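Right, budgets. I promised Gunhild Lauritsen I'd keep this bit short, so shout if I start on about invoices again.

When we put in for the Plonatwood money we asked for two arms and not a lot else. I'd priced the arms down to the last screw and then written "sundries, 300" underneath. Well! The sundries came to more than 4,000 by September, and that's before Fumelen put their cable prices up.

So, what's in sundries? Posts, wall panels, the rail, cameras for the grippers, cable clips (you always run out of clips). And then all the household stuff the arms work with, which has to come out of somebody's budget too.
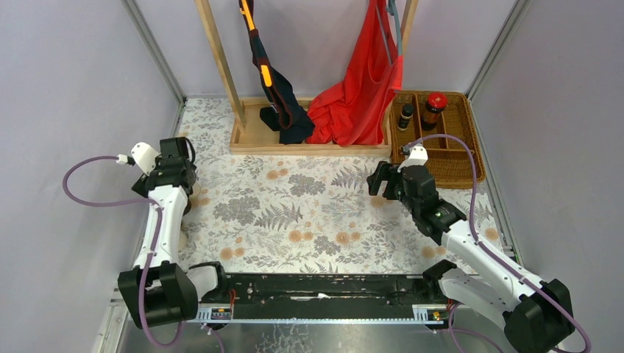
Both arms at the rack and caddy, fern mat down.

I love that mat. Bent Brynjólfsdóttir found it and it cost less than the delivery. The quote from Plustier for a plain one was 145, and we'd have wanted a few patterns anyway.

My advice if you're filling in a form this year – price the whole booth, walls and all, and get the second camera on the same order as the first. We bought ours separately from Eyvindsson and paid carriage twice.

Ask about spare grippers as well. I didn't, and the lead time was horrible.

Next slide is the spreadsheet, sorry about the font. Pause for questions on VAT.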